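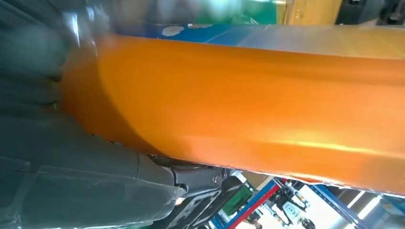

By the stock room desk, Netero Food Shelf, Plonberg
January round, wrapped and bagged goods

This list is for the person who makes the monthly round. Please write a comment also when the answer is yes. A list with only "yes" on it is difficult to use one month later.

1. Hands clean and dry before touching any package
Yes. The soap by the sink is almost finished, a new bottle is ordered.

2. Outer film whole, no holes or cuts
Yes for all packages on the upper shelves. One bag of rice on the bottom shelf had a small hole in the corner. It was taken away and the shelf was wiped. No signs of insects, but please look at this corner again in February.

3. Edges and seams closed
Yes, with a remark. The orange package has a thin edge that is slightly crinkled. Wrinkles alone are not a reason to throw a package away. Run one finger slowly along the edge. If you feel an opening, or if powder or crumbs come out, it goes in the return box. I felt no opening on this one.

4. Package not swollen, not sticky
Yes. For the soft bags I press lightly with the flat hand. Do not press with the thumb, it makes marks and then the next person thinks that the bag is damaged.

5. Name and date can be read without opening
Partly. The side of the orange package that I photographed shows no print, so it must be turned over to be identified. I ask everybody who fills the shelf to put the printed side up. For goods in the Purach boxes the date is on the short side of the box, and this works well.

6. Shiny clear wrapping checked under good light
Yes. Reflections can look like a tear and a tear can look like a reflection. Tilt the package a little and see if the bright line moves. If it stays in the same place, touch it.

7. No heavy goods on top of soft goods
No. Two Shakya flour sacks were lying on the soup bags. Moved to the floor pallet the same morning. The limit for one shelf board is still 8 kilos for soft goods, and the paper with this limit has fallen down from the wall. To be printed again.

8. Older goods in front
Yes, except the tea. The new tea was put before the old one. Corrected.

9. Distance to the wall and to the heating pipe
Yes at the wall. At the pipe it is too narrow on the left side. Nothing with chocolate or fat should stand there in the winter months.

10. Floor dry and free, door closes by itself
Floor yes. The door closes only if you help it a little. Reported to the house office under number 267, no answer yet.

11. Knives and box cutters back in the drawer
Yes. Please open the outer cartons with the short cutter only. With the long one it is easy to go through the film inside.

Still open after this round: the shelf limit paper, the door, the place beside the pipe. The return box will be collected at 7 in the morning together with the empty crates, so it must stand outside the evening before, with the lid on.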